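Jorau
@jorau_cells

Six months of hand-held gripper demonstrations at the Rurnbridge site, and what it did to the job. Long thread, mostly notes for people planning the same thing. 1/14

Background. Rurnbridge packs and repacks small parts kits for Aoun. Low volume per kit, high variety. Fixed automation never paid for itself there. The plan was to train arm policies from human demonstrations instead of programming each kit. 2/14

The demonstrations come from the packers. You pick up the gripper, do the task with it, put it down. One episode. Average kit step is short, so a decent shift gives you 70 usable episodes per person. Management had budgeted for double that. 3/14

First thing that changed: pace. A packer using bare hands is fast and a bit untidy. A packer using a two-finger tool is slow and deliberate. If the shift target stays the same, people rush, and rushed episodes are bad training data. We took collectors off the packing target entirely. Should have been done on day one. 4/14

Second: grip fatigue. The tool isn't heavy but you hold it out in front of you. Wrist complaints started in week 2. We now rotate every 40 minutes and the rotation is on the schedule, not left to the person to ask for. 5/14

Third: rejects. At the end of February we had 1,367 episodes recorded and had thrown out a large share of them. Top causes were lost tracking, wrong start pose, and two people reaching into the same tray. None of these are skill problems. Two of the three were layout problems. 6/14

The reject reasons used to go only to the engineers. Packers saw a number on Monday with no explanation and assumed it was a score. Now the person who recorded the episode can replay it and see the reject code. Arguments about the codes are frequent and the packers win a fair number of them. 7/14

Example: code 4 was "hesitation before grasp." The packers pointed out that the pause is them checking the part orientation. Skip it and you get a kit with a reversed clip. We dropped the code and kept the pause in the data. 8/14

Pay. Collecting was first classed as "light duties," same rate as labeling boxes. It is now its own grade, one step up -- it took longer to settle than any technical item on the list. If your site has grades, do this before you hand anybody a gripper. 9/14

What the arms do today: three kit families out of nineteen, on the evening shift, one person supervising two cells. That person clears jams, restocks trays and records corrections when a grasp fails. It is quieter than packing and more tiring in a different way. Two people tried it and asked to go back to the line. They went back. 10/14

Headcount is unchanged so far. I would not read much into that. The agreement with Juten, who run the staffing, covers the current three families. Adding a fourth reopens it. The packers know this and so does everyone recording demonstrations for the fourth. It affects the mood in the room and it is reasonable that it does. 11/14

Room setup matters more than I expected. Collection happens in an ordinary office-type room, off the floor. Round table, desk along one side, chairs wherever people leave them. Markers have to stay in view of the gripper camera, and reflective surfaces deserve a check before you commit to a room. 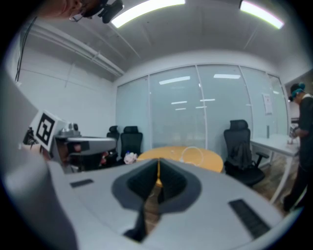

Gripper view across the round table. Marker card on the gray station at left, frosted glass along the back.

12/14

Practical list, in no order. Tape the marker positions and write the date on the tape. Put cables away between sessions or they end up in the data. Give collectors a place for bags that isn't the work surface. Log who changed the layout. Charge everything overnight, including Sunday. 13/14

Next target is over 3,000 accepted episodes before we attempt the fourth family. I asked for the reject rate to be reported next to it every week, on the same sheet, in the same font size. Approved for now. Will post the per-code breakdown when the current batch is through review -- probably as a table, since the codes changed twice and a chart would hide that. 14/14

Replying to a few DMs in one place: yes, the packers are told which kit family each recording is for before they start. No, we don't record audio. The replay tool is internal and held together with scripts, so there is nothing to share yet.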